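Chapter 2
Dividing Up Land: Plots, Boundaries and Grids

When people settle in a new place, one of the first things they have to decide is who will use which piece of ground. Sometimes the answer grows up slowly. A path becomes a lane, a ditch becomes a boundary, and after a few generations the fields have odd shapes that only make sense to the families who work them. In other places the land is measured out before anyone builds on it.

The town of Varela was planned in the second way. Its surveyor, Zsófia Fodor, laid out 192 plots on level ground beside the river. Each plot was 27 metres deep, and the streets between them were straight. Her drawings are kept in the town archive, and we will return to them in Section 2.3.

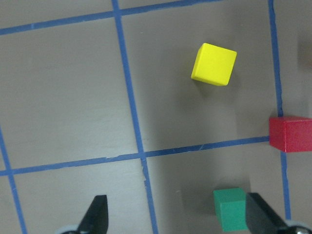

Surveyors call a pattern of this kind a grid plan. It needs two sets of lines, one set running across the other, and every plot is the space left between them. The lines do not have to point north or run level with the edge of the map. Blue tape stuck down on a tabletop divides it into large rectangular cells even when the whole pattern is tilted by a few degrees, and a town grid can be turned in the same way to follow a river bank or a coast road. At Varela the streets were turned to run alongside the river, so none of them points due north.

A grid has clear advantages for the people selling land. Plots of the same size are easy to price, easy to record and easy to find again if a marker is lost. It works less well on steep ground. At Novton, a hill town further inland, the same method gave several streets too steep for carts, and two of them were later replaced by steps.

In this chapter you will learn how boundaries were marked before modern instruments, how to read a simple plot map, and why some towns kept their old field lines when they grew.

Key words: boundary, grid plan, plot, survey, marker

Before you start
Find a street map of the place where you live. Mark the oldest streets in one colour and the newest in another. Keep the map, as you will need it for the activity at the end of Section 2.2.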